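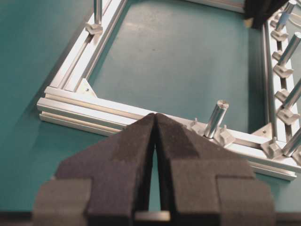

Photo: Mameck Interiors Study, Trukholm site

4. Surface Finish and Reported Glare

4.1 Background

Complaints of glare in workrooms are usually treated as a problem of the light source. The standard response is to fit a diffuser, lower the output, or move the lamp. Section 3 showed that lamp type explained only a small part of the difference between rooms in our sample. This section takes up the other half of the path, the finish of the surfaces that the light reaches before it reaches the eye.

Two properties are kept apart in what follows. Lightness is the share of incoming light that a surface returns in all directions. Gloss is the degree to which the returned light is concentrated near the mirror angle. A dark surface can have high gloss and a light surface can have almost none. Earlier surveys often recorded only paint color, so the two were mixed, and dark rooms were scored as low in glare even when varnished.

4.2 Rooms and Readings

Five workrooms were included, two at Trukholm and three at Carkholm. All have painted walls and overhead lamps with no dimming. Lamp output was adjusted before each session so that the level at the center of the main work surface was 625 lux. Window blinds were closed. In each room, gloss readings were taken on walls, benches, stored equipment and metal fittings, giving 2172 readings after repeats were removed. Readings from curved parts were kept only where the meter could be seated flat.

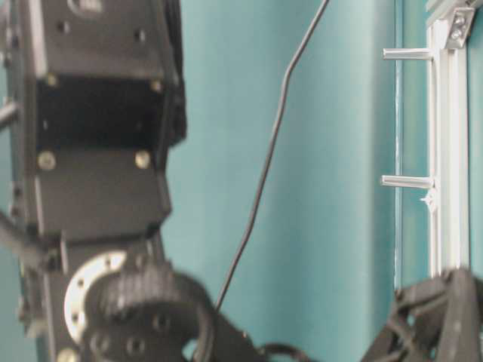
Figure 4. Matte gray metal faces and brass-colored screws. The lower pair of screws shows a warm golden highlight.

Small fittings raised a sampling problem. Screws, hinges and latches cover little area, and an average weighted by area gives them almost no influence. Occupants nevertheless named them often when asked to point to sources of discomfort. We therefore report two scores per room, one weighted by area and one by the peak brightness of each item as seen from the seated position. The Hutchins index, used in most of the earlier work, corresponds to the first score only.

4.3 Results

The area-weighted score was a poor guide to reported glare. The room with the lowest value, at Carkholm, was ranked second worst by its occupants. Its walls are dull and pale, but the bench edges carry a polished strip facing the seats. The peak score placed this room second as well, and it gave the same order as the occupants for four of the rooms. The exception was the smaller Trukholm room, where the seats face away from the door and several bright items fall outside the normal field of view.

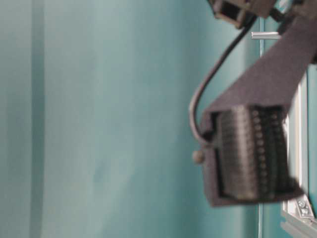 Figure 5. Dark charcoal-gray parts against a pale teal wall.

Contrast with the background had a separate effect. A highlight of given brightness was rated as more disturbing on a dark item than on a pale one. The effect was weaker where the wall behind the item was itself light in color. Wall hue made no difference that we could detect, although the range of hues in the sample was narrow and no room had a strongly colored warm wall.

4.4 Limits

Ratings were collected in April, and the rooms were not revisited in winter. Occupants knew the purpose of the study, which may have led them to look for highlights they would otherwise have ignored. Gloss also changes with wear.
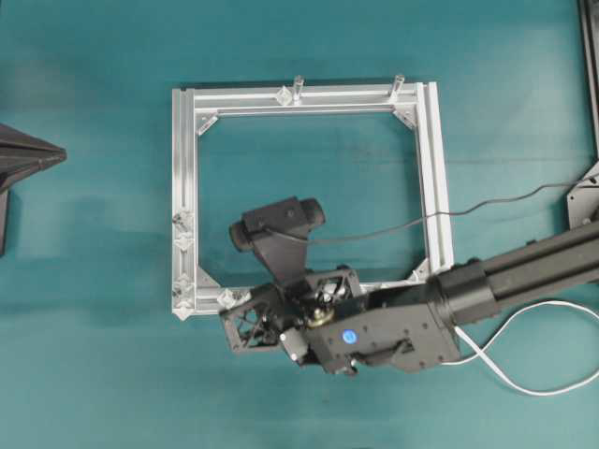
Wear tends to raise the gloss of matte paint where sleeves and cloths pass over it, and to lower the gloss of polished metal. The two changes work in opposite directions in the peak score, and a room can hold a steady value for years while the location of its worst item shifts. We made no attempt to correct for this. Paint age was known for the Carkholm rooms only, and the records there do not separate full repainting from touch-up work.

4.5 Use of the Peak Score

For a first check, readings from the seated position are enough. Items below desk height can be left out unless the floor is glossy. Where the peak score is high and the area score is low, replacing or dulling single fittings should be tried before any change to the lamps. Section 5 applies this order of work to the larger Trukholm room.

Comments (3)

Was the meter angle the same for walls and benches? Section 4.2 doesn't say, and 60 degrees reads very low on flat paint.

We had the same trouble with polished bench strips. Tape fixed it for a month and then the tape went shiny too.

Would like to see the two scores for each room in a table.

Shares: 5

Contact the Mameck Interiors Study | All rights reserved | Back to top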